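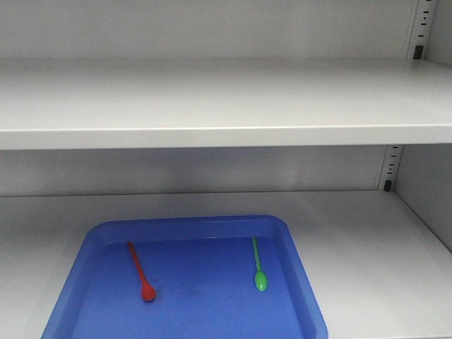
A comment on the February draft of this section asked that the reset rules be written so an operator could follow them without the training deck open, and said the old wording left too much to habit. Section 4 has been rewritten with that in mind. It replaces the draft in full. Printed copies of the draft at Brornora should be removed from the cell binders.

Section 4. Shelf cell: set-up, handling and reset

4.1 Scope

This section applies to Fundex shelf cells in which one arm moves small household items between a tray and a shelf. It covers the shelf, the tray, the items and the reset between runs. It does not cover arm mounting, wiring or the safety circuit. For those, see Section 2 and the Vovuta controller manual.

Operators must have signed the cell access sheet before carrying out any step below.

4.2 Before power is applied

1. Confirm that the controller is off and the disconnect is locked.

2. Check the shelf clips at each corner. Each clip must be fully seated in its slot, and the clips for one shelf must be at the same height. Push down on each shelf corner by hand. If the corner moves, reseat the clip and check again.

3. Record the slot position of each shelf on the cell card. A shelf that has been moved by even one slot invalidates the stored approach heights.

4. Clear both shelf surfaces. Tools, labels, cups and spare items go outside the marked area.

5. Wipe the shelves with a dry cloth. Do not use polish or any cleaner that leaves a film.

6. Inspect the finger pads for splits, lifted edges and trapped debris. Replace pads as a pair. Part number 1823 is the Gowda pad set for thin-handled items.

NOTE: Marks on the floor of a tray are acceptable if they do not come off on a cloth and the tray is flat. Replace a tray that rocks, has a cracked rim or has been repaired with tape.

4.3 Placing the tray and items

1. Set the tray on the lower shelf. Leave a clear gap between the far rim and the back panel, and keep the side where the arm enters free of anything else.

2. Lay the items flat on the tray floor. Items must not overlap.

3. For spoons, point the bowls toward the front of the tray. Angles may vary from run to run, and should, unless the run sheet calls for a fixed layout.

4. Use items of different colors when the task names an item by color. Two items of the same color in one tray make the run sheet ambiguous and the run will be rejected at review.

5. Withdraw both hands and step behind the floor line before enabling the arm.

CAUTION: Do not straighten an item, nudge the tray or remove a stray object while the arm is enabled, whatever speed is set. A paused program is not a stopped arm. Press stop, wait for the controller to show a stopped state, and lock it before reaching in.

4.4 Running the task

1. Select the task on the controller and compare the name on the display with the name on the run sheet.

2. Set the speed limit to the shelf profile. The profile is stored under code 3000 and is locked against editing at the pendant. If the display shows a different code, do not start.

3. Enable the arm and let it move to its ready position. Watch the full move. The first move after a shelf change is the one most likely to bring the wrist near the upper shelf lip.

4. Start the run. One operator watches the cell and does nothing else until the run ends.

5. Keep a hand within reach of the stop button. The watching operator does not fill in the run sheet during a run -- that is done afterward.
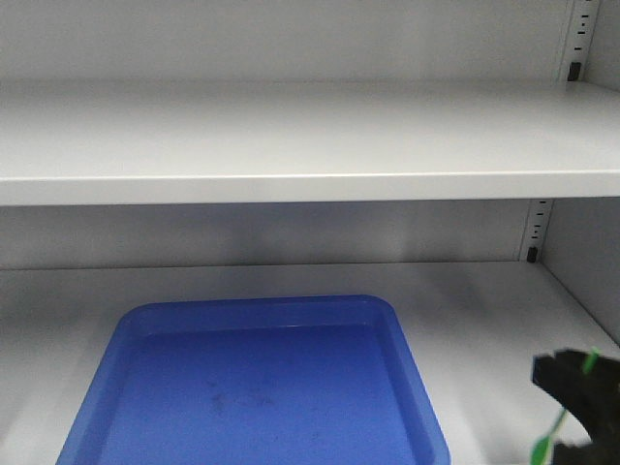
6. When a thin handle is held between the fingers, part of the item will extend beyond them on one or both sides. The clearance check must use the length of the item as held, and the gripper body alone is not sufficient. Enter the longest item in the set as the tool length.

7. Allow the arm to carry items only through the open space in front of the shelf. Paths that cross beneath the upper shelf lip with an item held upright are not permitted.

8. If an item slips, rotates in the fingers or touches the side panel, stop the run and log it as a contact. Do not let the run continue to see whether the arm recovers.

9. At the end of the run, wait for the ready position and lock the controller before opening the marked area.

NOTE: A release above the shelf surface counts as a drop even if the item comes to rest in the correct place. Log it as a drop.

4.5 Reset between runs

The same reset is used after a good run and after a failed one.

1. Lock the controller.

2. Remove all items from the cell, including any that did not move.

3. Look over each item. Discard items with bent handles, burrs or visible whitening at the neck.

4. Return the tray to its start position. If the tray shifted during the run, write this on the run sheet before moving it.

5. Place the items as in 4.3.

6. Initial the sheet.

Operators change over after 19 resets or at the scheduled break, whichever comes first. The count starts again with each operator. Do not carry it over from the previous shift.

4.6 Stopped and partial runs

A run stopped by the operator is kept. It is marked as stopped, with the reason in plain words: "spoon turned in grip" is acceptable, "error" is not. Do not delete the recording and do not restart under the same run number.

If the arm stops with an item still held, support the item from below before opening the fingers from the pendant. The arm must be in the stopped state with motion disabled. Never pull an item out of closed fingers.

CAUTION: The fingers may close when power returns. After any loss of power, keep hands out of the gripper until the controller has finished its start-up check.

4.7 Changes to this section

Sites may add local rules to the cell binder. Local rules may be stricter than this section but may not relax it. Requests for a change go through the Fundex documentation desk with the cell number and a copy of the cell card attached.

Section 4 issued Thursday, May 7, 2026.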